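Pestbridge Community Board > Health > Shingles shot shortage??

skurneck_dad
Anyone managed to get the second shingles shot in town? Pharmacy on Tridach Street says none till February. Had my first one months ago and now I'm getting close to the end of the window. Called 2 places, both the same story.

mollyb
Zieliński had some this morning. Go early, they don't hold them. I was out by 9:30, arm like a brick now lol

skurneck_dad
Thanks – calling now
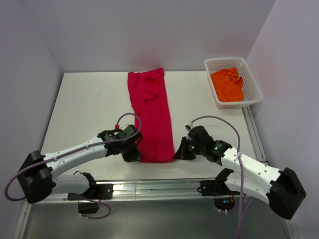

Red fabric on the table, white basket in the back corner

hal411
County clinic got 1000 doses in, it was in the newsletter. No shortage, just bad ordering by the pharmacies.

mollyb
1000 for the whole county hal. Thats nothing. And half go to the care homes first

hal411
Where does it say half? Newsletter says open to anyone eligible.

mollyb
My sister works in one. But ok, "half" was a guess

Caoimhe McGrath
Clinic front desk here, off shift. Care homes have their own supply, seperate order. Ours is for walk-ins and appointments. Bring your card from the first shot. If you're past the window still come in, you don't normally start over – ask the nurse.

skurneck_dad
That's what I needed. Zieliński was out by the time I got thru btw

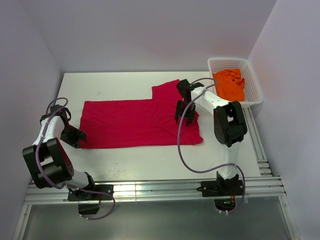 Red cloth laid out flat, basket at the far right

hal411
So I was right about the clinic.

mollyb
About the clinic yes. Not about "no shortage", he's called three places now

tess_on_the_hill
Does the clinic bill insurance or do you pay up front? Got stung last year with the flu one

Caoimhe McGrath
Most plans we bill direct. Call first with your member number, depends on the plan.

skurneck_dad
Booked, tomorrow 2:15. Will report back on the arm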